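**Plilent publishes first findings from its comparison of gripper pads**

Plilent has released the first findings of its study of finger pads for hand-held grippers. The work began in November under the direction of Rodrigo Barros and compares two pad materials on household items that change shape when they are picked up.

The study covers 14 kinds of item, among them socks, folded cloths, tinsel and plastic bags. A total of 3,688 grasps have been recorded to date. Each item is taken up by an operator using a two-finger gripper, with the same finger geometry throughout and only the pad exchanged between series. The firmer pad was supplied by Flindura. The softer one was cast by Plilent in its own workshop.

According to the report, the softer pad held thin plastic more reliably, particularly where a bag had been twisted or wrapped around itself. On knitted items the two pads performed almost equally. The firmer pad showed less wear and was replaced after around 2,000 grasps, whereas the softer pad had to be changed considerably earlier.

"Thin film remains the most demanding material in the set," said Lourenço Garcia, who prepared the report. "It slides over itself inside the grip, and the operator may feel a secure hold when only the outer layer has been caught."

The recordings are made in ordinary furnished rooms. Participating sites are asked to leave the surroundings as they are, so that the camera on the gripper records the light and background found in daily use. Items are handled both from an open box and from flat surfaces.
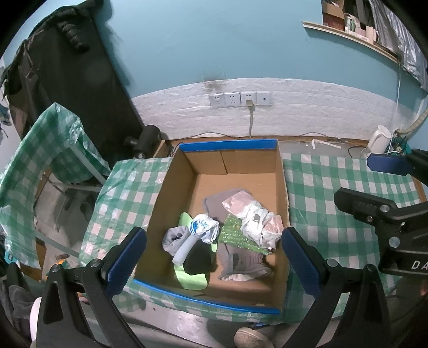
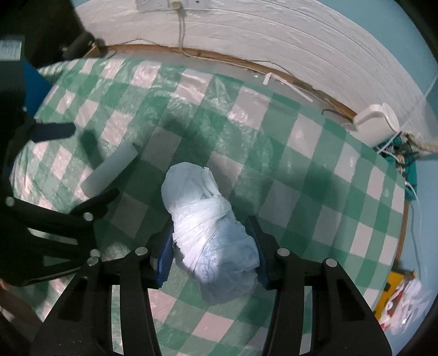

Following the first series, the written procedure has been amended in two respects. Operators are now required to open the fingers fully before each approach, and any grasp lasting less than one second is to be marked separately in the log. A further 130 grasps were set aside on account of incomplete log entries and do not form part of the published total.

The second series will be carried out with Prata, whose Traniveck controller will be used to repeat a selection of the grasps on a fixed arm. Plilent will make the revised procedure and the item list available to partner sites on request. Enquiries concerning participation should be addressed to Mr Garcia at the Plilent office.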